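April 10, 2019 – folding bench, Driltesstead workroom. Shirt on the table, both arms down on it, me with coffee.

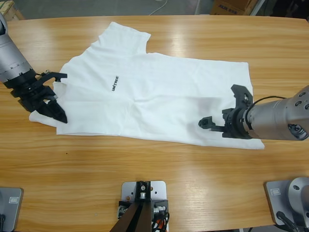 ## Where we are

- White tees only this week. Gray ones wait until Iara Pereyra is done arguing with the color settings.
- Left gripper still likes to press near the collar. Fine for holding, bad for creases. Iara wants softer finger pads. I want softer finger pads and a day off.
- Sleeves are the trouble, as always. A sleeve is a small tube with opinions.
- UNITREE print on the chest is handy for telling which way up the thing is. Petek's plain shirts won't give us that, so don't get used to it.

## What Sirkamell asked for

They want the bench to take the returns pile, the stuff that comes back from customers and has to be refolded and bagged again. Their number is 1199 pieces for the trial. I asked where 1199 came from and was told it was the size of the pile when the email was written. At least it's a real pile.

The full order, if the trial goes well, is 4000 pieces through June. I wrote 2000 on the whiteboard as my own guess. It was erased by morning and replaced with 4000, in nicer handwriting.

## The people part

Spent the early shift with the folding crew, which I should have done before we bolted anything down. Notes, in no order:

They don't mind losing the tees. Tees are dull and hard on the wrists. What they mind is losing the tees and keeping the same hourly target, with only the awkward items left to fill it. Hoodies, anything with a drawstring, the wrap dresses. If the machine takes all the easy work, the average piece gets slower for everybody else, and the target was set back when easy work was in the mix. Went and looked at the sheet. They're right. Wrote it up and sent it to Sirkamell, who replied "noted."

Folding used to be where you talked. Two to a table, facing each other. The new layout puts one person beside the bench to lay out shirts and clear jams, and that person faces the wall. Iara has moved the layout spot to the other side on the drawing. Costs us some cable. Do it.

Job title on the draft rota is "cell operator." The crew has been calling it "babysitting." One of these will be on the pay slip, and I have asked whether the pay goes up with the title. No answer yet – see "noted," above.

Best comment of the morning, from the far table: "Does it know when it's done a bad one?" It does not. It stops at the end of the routine, looking pleased with itself, whatever is on the table. So a person still checks every fold, and that checking isn't on anybody's sheet either. Added to the write-up.

## To do

1. Finger pads, left side first. Ask Fora for the soft ones again, and ask for 2 sets this time.
2. Revised layout to the crew before it goes to Sirkamell.
3. Split the hourly target by item type. Get the crew's own figures for hoodies, not mine.
4. Try the collar hold further down the shirt, same routine otherwise.
5. Whiteboard: use permanent marker.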